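Signing up for a church work trip with no building skills?

Éabha Ó Súilleabháin
Our youth group is going to Brastthorpe in January to help at a community kitchen, and I've never volunteered anywhere like that — will I just be in the way?
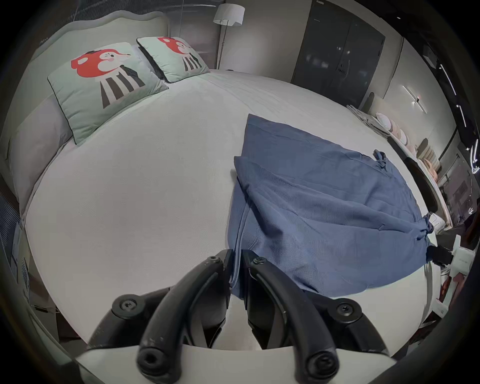

Photo: Butkienė

It's four days and I'm nervous!

Cedeck
Go! I did dishes and chopped onions the whole time and loved it. They serve some 200 meals a night, so they'll find you a job (bring comfy shoes).
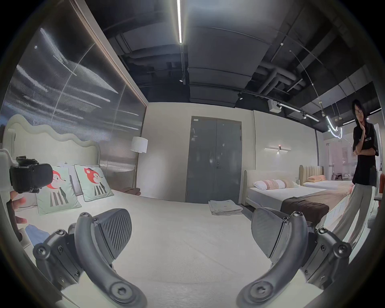 More replies

Jirkent
Ask your leader — ours was all painting. Pack layers.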